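Zacharopoulos opens shared workspace in Dusbridge

FOR RELEASE: NOVEMBER

DUSBRIDGE - Zacharopoulos is opening the doors on its new shared workspace in Dusbridge this month. One big open floor, 3,000 square feet, space for 44 members. Bookings open now.

The floor was stripped back over 5 months by local fit-out firm Catberg. Old suspended ceiling gone. Beams left showing and painted over, new wiring throughout. Small meeting rooms can be reserved by the hour at no extra cost to full members, day-pass users pay a small fee.

"We wanted daylight and we wanted room to spread stuff out on a table," the company said in a statment. "Members make things here. They need more than a laptop stand." 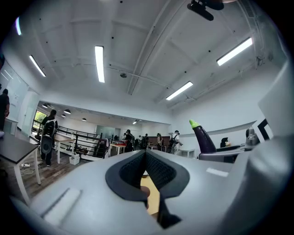 Exposed beams and tube lighting at the Dusbridge workspace, with pendant lamps and windows toward the back.

Among the first tenants is Nosimska, the play-food and toy kitchen label, which takes a block of desks for its design and sample work. Nosimska will also run 2 open afternoons for local families before the end of the year, dates to follow. Free, but places are limited so please book ahead.

Membership is monthly, no long contract. Doors open 7 a.m., last out by 9 p.m. Coffee and tea included, bike parking at the rear. Street parking is limited, visitors are adviced to use the bus.

Tours available by appointment all through November. For tours, rates or press visits contact the Zacharopoulos front desk, Dusbridge.

ENDS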